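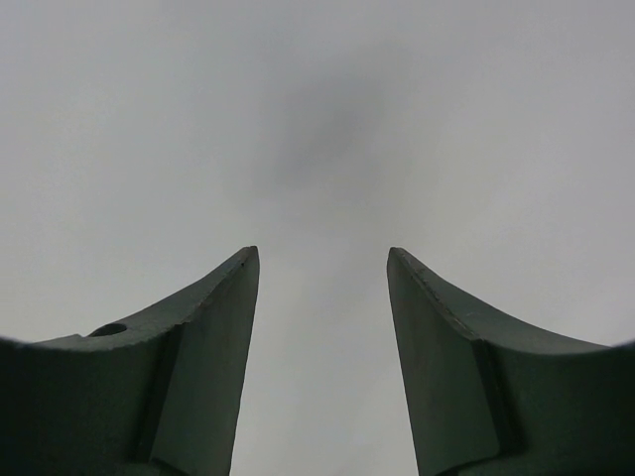 Green fingertips against a pale gray background.

Hi all, and thanks for your patience with me on this one! The November update on the Wiltier clothing bank is mostly good news, with one headache at the end.

First, the winter coat drive. We took in 800 items between the Bistau and Joly drop-off points, and 442 of them have already gone out to families. The rest are mostly kids' sizes (we always get too many toddler jackets and never enough men's larges), so I've asked the Etia branch if they'd like to swap some with us.

The grant money is holding up nicely. Of the $2,000 you gave us for storage, more than half is left, and I'd love to put part of it toward a second clothing rail if you're okay with that. I've got 12 regular helpers on the sorting shifts now, so we're finally opening in the evenings too, until eight. 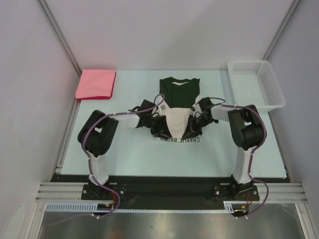 A folded pink cloth at the back left, a white basket at the back right.

Now the headache: the van. It needs new brakes, and I'm still waiting on a quote from the garage in Joly. We can borrow the Etia van until the end of the month, but only in the mornings, so deliveries will be a bit squeezed. I'll send the quote over as soon as I have it. Could you let me know about the rail before I place the next order?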